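Technician for a two-arm robot cell (part-time, fixed term)
Rullura, Teuber site
Reference 564
Apply until 18/12/2020

Rullura is looking for a technician who will look after one robot cell in our test room in Teuber. The contract is for 20 hours in the week and runs until the end of July. A longer contract is possible, but we cannot promise it today.

The cell

The robot has two arms and two multi-fingered hands. It stands at a table and picks up everyday things, for example fruit and plates. Our colleagues from the Tranomance project write the software. You do not need to write software, but you must keep the machine in such a state that they can trust what it does. When a grasp goes wrong, they will first ask you if the hand was in order.

The hands need the most care. The finger joints get play after many hours, and the wrist cables suffer when the arm turns far to the outside. Last year we exchanged one wrist cable three times before we understood that its loop was too short. We now keep a written rule for the length of each loop, and you will be the person who checks it.

Your tasks

Every morning before the first run:
Open and close both hands slowly and listen to the drives.
Look at the cables from wrist to forearm and pull lightly at each connector.
Bring both arms to the zero position and compare the values with the sheet on the door.
Set the force sensors at the wrists to zero with empty hands.

Every week:
Tighten the screws of the wrist flanges with the torque key.
Clean the fingers with a dry cloth. Please no alcohol, it makes the finger covers hard.
Check the position of the table against the robot base. It may not be more than 5 mm away from the mark.

After 2,000 grasps the hands must be opened, cleaned and greased again. The counter is in the control software. This work takes a full day for the pair, and we will show it to you two times before you do it alone.

You will also write the service book (in English, short sentences are fine), order spare parts from our supplier Zultavitz and set up the table for the test runs. 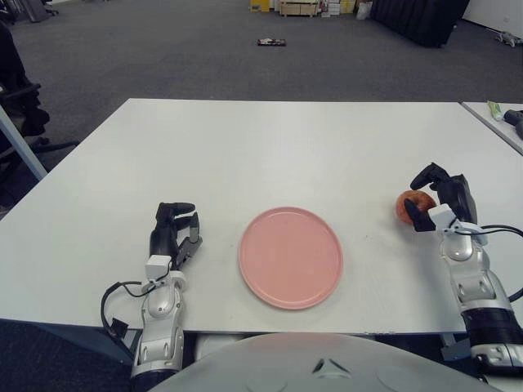 The cell with plate and apple on the table side, right hand closed around the apple.

What you should bring

A finished training in mechatronics, electrical work or fine mechanics, or some years of practice in one of these. Clean work with small connectors is important to us, and we will ask you to crimp one at the interview. You should be able to read a wiring plan. Experience with industrial robots is welcome, but a person who has repaired sewing machines or medical devices can learn this work too.

You must be ready to press the stop button without asking anyone. This is meant seriously. No test run is so important that it cannot be repeated.

What we offer

Working hours from Monday to Thursday, five hours each day, with the start between seven and nine as you like. Twenty-eight days of holiday in the full year, calculated down for the length of the contract. A paid course in robot safety in the first month. Your own workbench in the next room, with a window. There is a canteen in the building, and the bus stops in front of the gate.

How to apply

Please send a letter of one page and your CV to the personnel office of Rullura, room 818, or hand them in at the reception in Teuber. Write the reference number on both papers. Certificates are only needed later, if we invite you. We do not need a photo.

The interview takes one hour and a half, and part of it is at the cell. Please wear closed shoes and leave rings and long scarves at home. Travel costs inside the country are paid back against the ticket.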